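Keeping the Hand Grippers Running at Plurmont

The technician who looks after the hand-held grippers at Plurmont has a short list of things that go wrong, and most of them are small.

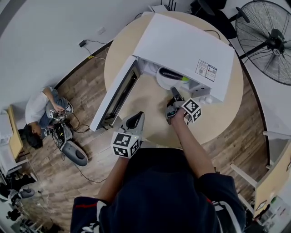

Before a session

The grippers are used in pairs, one in each hand. Each carries a white cube with black markers on it, and tracking depends on those markers being clean and square to the body.

"I look at the cube first," the technician says. "If it has a smudge or a lifted corner, the position data gets jumpy, and then people blame the software. Wipe it with a dry cloth. If the print is scratched, change the cube."

Next is the light on the side. With the unit powered up and connected, it should be green. If it isn't, the technician reseats the cable before touching anything else. "Nine times out of ten it's the plug. People carry these around by the wire."

The jaws get opened and closed 12 times by hand. That is long enough to feel a dry hinge or a pad that has started to peel. Pads are replaced after 40 hours of use at Plurmont, even if they look fine. The Flutalstead site lets them go longer and, according to the technician, spends more time picking up dropped plates.

Setting up the station

The tabletop appliance goes on the round table with the door open toward the operator, so both hands can get to it. A plate goes inside. The technician likes to have the appliance placed before the grippers are switched on.

"You don't want to be shoving a heavy box around with a gripper hanging off your wrist. That's how we cracked a housing in April."

Cables are the part the technician complains about most. They run behind the table and along the floor, and there is always a second gripper or a shell down there being worked on. The rule is that repairs stay to one side of the table, away from the operator's feet. "I'd like a proper bench. I've asked. For now it's the floor."

Repairs

The shop stocks spare parts from Rilline: pads, springs, cubes and short cables. The log for the current set has 31 entries, and 19 of them are cables. A cable swap takes a few minutes. A new spring takes longer, and the unit has to be calibrated again afterward with a routine the staff call the Bíró check, in which the jaws close on a pen barrel and the reading is compared with the last one.

"If the two readings don't match, don't send it back out," the technician says. "Open it up again. It's usually a screw."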